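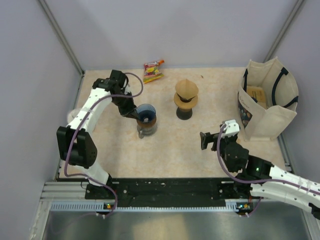 JIDSIDE, 2022-04-03

Snežana Radulović has been responsible for the vehicle pool at Atanasov for 13 years, and in that time she has replaced every car in it except one. The exception is a Skiritz estate with a manual gearbox, which remains in daily service.

"It was bought as a stopgap," Ms Radulović said. "We needed something with a long load bay for the October deliveries, and it was the only one the dealer could supply that week."

The pool now stands at 8 vehicles. Most are leased, and are returned when the agreement ends. Ms Radulović accepts the case for leasing but does not regard it as settled. "The monthly figure is easy to plan for," she said. "What it leaves out is the time spent on handovers, inspections and arguments over a scuffed wheel."
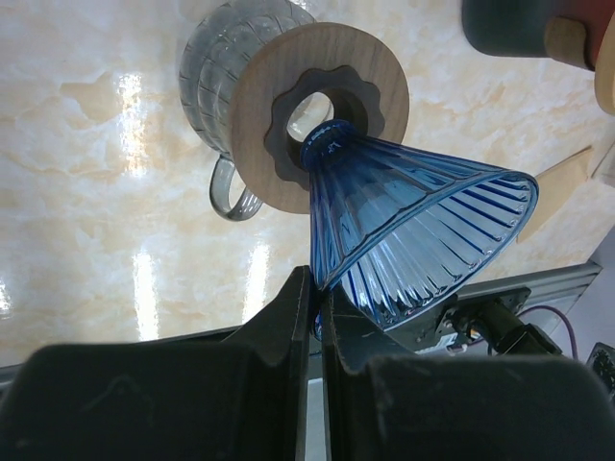 Blue ribbed glass dripper

Last year the estate required a new clutch and rear springs, at a cost of around £2,000. The work was approved after a short discussion. "I was asked whether the car was worth that much," she recalled. "On paper it was not. I asked in return what we would put in its place – and the subject was dropped."

Drivers may request a particular vehicle through the Kistumari booking system. Ms Radulović said that the estate is seldom free, although its heater is slow and the radio receives only two stations. Its next service is booked for October.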